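29/09/2024

Not enough water again today, and I promised myself in March that I would stop doing this.
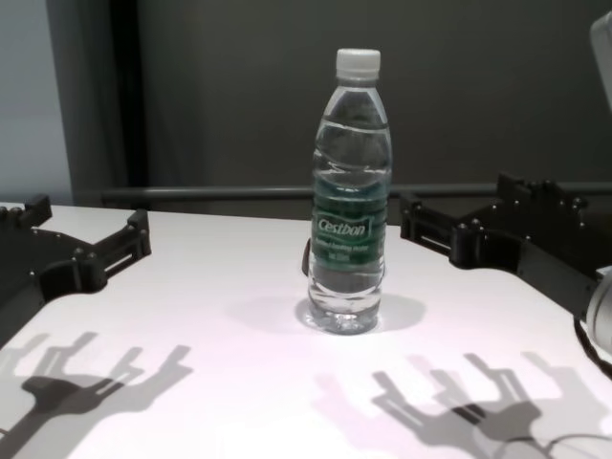

My head started up in the middle of the afternoon, that dull band over the eyes, and I knew what it was before I even got up to look for the aspirin. Two coffees before lunch, a third with Mikkel after, and hardly a sip of anything else. I do so much better when there's a bottle standing right where I can see it, and the Cestbon with its green label and white cap is about as hard to miss as a thing can be on a white table. I like the wavy grooves in the plastic too, the way they catch the light (I could look at them for a good long while, and when I should be answering letters I usually do).

Mikkel Bergmann thinks I should get one of those steel flasks from Lapointe, the kind that keeps things cold all day, and he is probably right. He has had his for years and it has been dropped down every staircase in the building. But I had one once and I never knew how much was left in it, so I would carry it home full and feel virtuous for having owned it. With clear plastic I can see how I'm doing! I do feel guilty about the plastic, so I refill a bottle for as long as it seems decent and then it goes in the bag for the recycling by the back stairs.

Called Mother after supper. She has been to the garden center at Tondden and come home with more bulbs than she has ground for, and she wants me to come and dig. I said yes, of course. She also asked if I was drinking enough, without my having said a word about my head, and I told her I was working on it.

Must remember to pay the phone bill and bring Mikkel his umbrella. A big glass of water by the bed tonight, and off to sleep.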